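Folding a fabric tote for flat storage

This method suits an unlined fabric tote with one or two long webbing straps. A bag of ordinary size folds to a packet that stands upright in a drawer. Allow around 2 minutes for the first one.

1. Empty the bag, including any inside pocket. Shake it out over a sink or a bin.

2. Clear a table that is wider than the bag. A pale surface is best for dark fabric, as lint and crumbs show up on it.

3. Hold the bag by both sides of the rim and open the mouth fully. Let the bottom corners drop so the side seams hang straight.
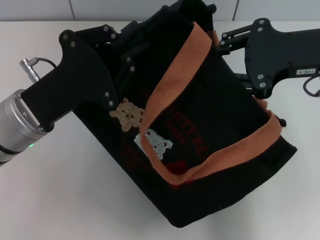

4. Check the strap for twists. Follow it from one end to the other and turn it until the webbing lies flat along its full length. Coarse webbing holds a crease, and a twist folded in now will still be there in June.

5. Lay the bag on the table, mouth away from you. Press the air out from the base toward the rim with a flat hand.

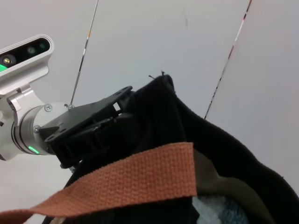
6. Bring the strap down over the front panel in a loose loop. Keep it inside the outline of the bag. If it is too long, double it back once.

7. Fold both sides in to meet at the centre, then fold the base up in thirds. Tuck the last fold into the open rim.

Frayed webbing should be trimmed before storage. Do not iron over it; press the fabric only, on a low setting.

Maarja Bite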